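Workshop > Diary > Arm build

Sunday, May 2, 2021
by Mechthild Kälin

We use cookies to remember your settings. Accept / Manage

Got in before lunch and had the place to myself until Ojārs Pärn turned up with the parts from Haso. The bearings were the right size this time. The printed bracket was not, so I filed it down by hand, and that took most of an hour.

Spent the first part of the afternoon on cables. In January I ran everything down the outside of the arm with the idea of tidying it later, and I still haven't. The long run keeps tugging at the top joint when the arm turns past a certain point. I gave it more slack and marked the limit in the settings file. Ojārs wants a proper sleeve. I said fine, after the gripper works.

The gripper program is Pladine, our own, named after a typing mistake. It closed too early again on the first try. I lowered the speed to 20 percent and added a pause of two seconds before the fingers move. After that I got 13 runs written down in the notebook, 8 of them good. The bad ones were all off to the same side, so I think the zero point has shifted and the fingers themselves are all right.

Ojārs thinks it's the table. He put a level on it and we argued a bit. I have shimmed one leg to keep the peace.
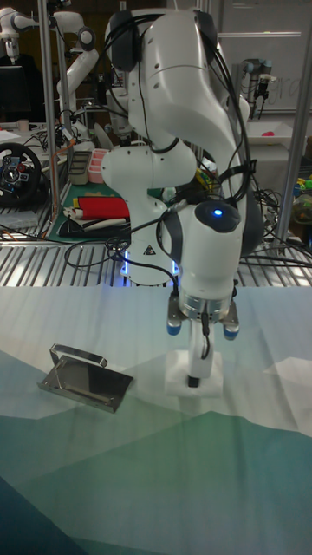
Why not fix the zero point in the software and leave the hardware alone? An offset would hide the error until somebody takes the gripper off, and then we would have to find it all over again.

So tomorrow the flange comes off and goes back on with the alignment pin in. I need to borrow the small torque wrench from Rainer, the shop downstairs, and ask Wumero about a replacement screw. One of ours has a rounded head.

Swept up and left at dinnertime. Forgot my jacket.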